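Flevard ward results, 2022 release

One row per candidate per ward, taken from the declaration sheets for the Brusorton and Barnel council areas. The file holds 499 rows and 4 columns: ward, candidate, party, votes.
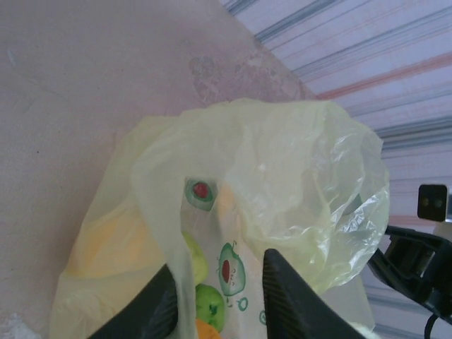 Spoilt papers are not included. Where a ward elected more than one member, votes are listed per candidate and should not be summed to give turnout. The Barnel recount in March replaces the earlier figure of 1271.

Last updated January 9, 2022, before the recount; row 194 is marked provisional.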